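Flernel Forums > Digital Assets > Wallets and Custody
Thread: Consolidating small UTXOs before fees climb again

mgagnon_164
18 Nov 2018
I have a hardware wallet holding 164 unspent outputs, nearly all from a faucet and a small mining payout that ran until February. Most are legacy addresses. At current fee rates I could sweep the lot into one native segwit address fairly cheaply. Is there a technical reason to wait, or to split it into batches? Signing on the Jisau device is slow and I would prefer to do it once.

periklis_s
Do it while the mempool is quiet. A legacy input is 148 bytes, so your transaction will be large but nowhere near the standardness limit. Set a low fee rate, enable RBF and leave it over the weekend. 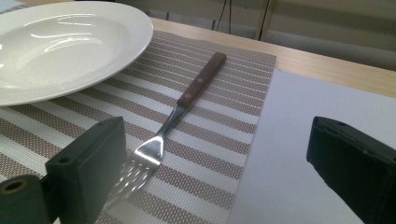 Does sweeping to a segwit address make the inputs themselves any cheaper?
The inputs are charged at their existing size, and the saving only arrives when you next spend the new output.

Glyk_T
I disagree with doing it in one go. Merging every input tells anyone watching the chain that they share an owner. If any of those addresses touched an exchange account, the whole balance is now tied to your identity. Group them by source and keep the groups apart.

periklis_s
The common-input heuristic is already satisfied if the faucet coins were ever spent together. He is paying for privacy he probably lost.

Glyk_T
"Probably" is carrying that argument. He hasn't said they were spent together. Two transactions cost a few dozen bytes more than one.

mgagnon_164
They were not spent together. The mining payouts went through Vemeden, who have my ID. The faucet coins never did.

Glyk_T
Then keep them separate. Label both outputs in the wallet and turn on coin control, otherwise the software will recombine them on your next payment.

nermin.a
Check the dust as well. An output worth 1000 satoshis costs more than it returns at anything above 6 sat/byte. I leave those frozen. My cut-off is 3000 satoshis — everything under that stays where it is.
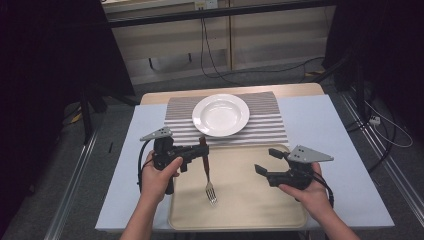
I also ignore the wallet's default estimate for this sort of job. It targets confirmation within a few blocks, and a consolidation has no deadline. I enter the rate by hand and bump it later if it hasn't moved.

periklis_s
3000 is too conservative. At 1 sat/byte anything over 2000 is clearly worth including.

nermin.a
At 1 sat/byte, yes. I set my cut-off for the rate I may end up paying after a bump.

mgagnon_164
Both batches broadcast at 2 sat/byte with RBF on. The faucet one has confirmed. Mining batch still pending, and I froze everything under 2000.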